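**June, 9 in the evening**

Stayed late at Timham because Sofia Rocha wanted an opinion on the arm trials before she talks to Barros. My opinion is what it was in the spring. I have been hearing for years that the packing bench will soon look after itself, and Njoroge still goes home with a sore back.

What they have is a simulation. An orange table, a grid of white pegs, coloured blocks, black arms. Kai Ruppert is very proud of the shadows, and I'll grant him the shadows. But nothing in there is greasy, and no one comes past and leans on the table. I asked for 200 attempts before anybody says the word "ready" to Sofia. He offered me 3. We settled on 139, which is a silly number – it's what fits in before the Imis people visit.

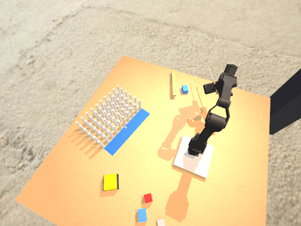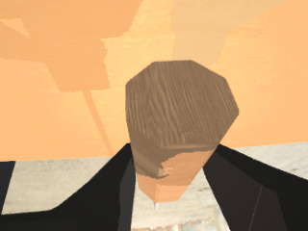
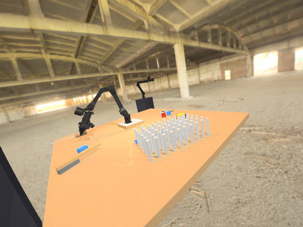

## Later, at home

Still cross. Gripping a wooden block is fine, I suppose. My niece could do that before she could walk. Ask the same fingers to find the odd sock, or wipe jam off a shelf without spreading it further, and then I'll listen. Khanyisile thinks I'm unfair and that sorting parts will come first, kitchens long after. She may be right about the order. I wouldn't put money on the dates.

Must write to Hélder about the real bench and whether Irum will lend us one for a month. Washing-up still in the sink. Did it by hand, badly, and chipped the blue bowl.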